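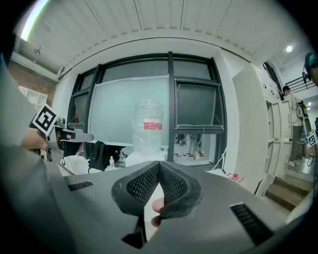 4.3 Recording a chore with the hand grippers

The Lorgate arm learns a chore from recordings made by people. At present it can be taught to pick up, carry and set down single items. It can't yet be relied on to fold, pour or tie, and recordings of those chores will be refused by Vekimitz at upload.

1. Charge both grippers until the light on the handle stays green.
2. Wipe the finger pads with a dry cloth. Do not use solvent.
3. Clear the work surface of anything not needed for the chore.
4. Press and hold the button for two seconds. Wait for the tone.
5. Do the chore at half your normal speed. Close the fingers fully on each item before lifting.
6. Press the button again to stop.
7. Repeat from step 4 until you have 43 good recordings. Move the items a little each time.

Note: Keep the printed marker facing up and free of sleeves or cables. Replace it if the card is creased.

Note: Clear film and shiny wrapping are hard for the arm to judge. Expect more dropped items and record 14 extra runs.

CAUTION: Do not lift more than 2000 grams with one gripper.

CAUTION: Keep your free fingers out of the gap between the pads when closing.

To load the finished set onto the arm, go to 4.4.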